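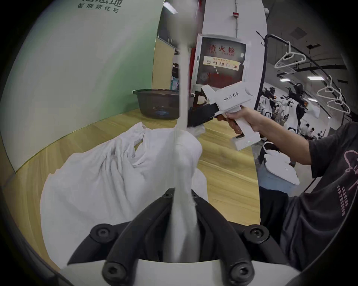 White cloth lifted between two curved black fingers.

Bruncombe Folklore Listening Cabinet, Model 80

The Bruncombe Folklore Listening Cabinet is a free-standing display unit for museums, libraries and schools that present oral tradition. It holds recorded tellings of myths and legends together with printed text, and allows a visitor to follow a story by ear and by eye at the same pace. The cabinet is supplied ready for use with the Tuhumury collection, a set of 359 recorded tales arranged by theme.

Content
The Tuhumury collection is divided into creation stories, flood stories, tales of tricksters, accounts of the dead, and stories attached to particular hills, rivers and wells. Where more than one version of a tale is held, the versions are kept separate and are not merged into a single text. The oldest written source used in the collection is a notebook of 1899, and its spellings have been kept in the printed text. A short note before each tale gives the language of the telling and the source from which it was taken.

Institutions may also load their own recordings. The Cillar editing program, included with every cabinet, is used to match sound to text and to mark the points at which a listener may pause. Recordings that a community has asked to restrict can be placed behind a staff code - they will not appear in the public index.

Construction
The cabinet has a steel base, an oak front and a sloped reading screen. It may be used standing or from a wheelchair. There are 3 headphone outlets, each with its own volume control. A small speaker is fitted for group use and may be switched off at the rear panel. The unit requires one grounded wall outlet and does not need a network connection once the collection has been installed.

Skumedska stand
The Skumedska stand is an optional side shelf for masks, carved figures or other objects shown beside a story. It is attached to either side of the cabinet with the bolts provided. The stand is not sealed and should not be used for items that need controlled humidity.

Ordering
Cabinets are built to order. Delivery is normally made within some 80 days of a confirmed order. Orders for the start of the school year should be placed by the end of May. Replacement headphones and printed guides may be ordered separately. Prices are given on written request and include installation of the collection, but do not include freight.

Page last revised July 30, 2018

0 comments | 3 shares

Copyright Bruncombe. All rights reserved. | Contact us | Back to top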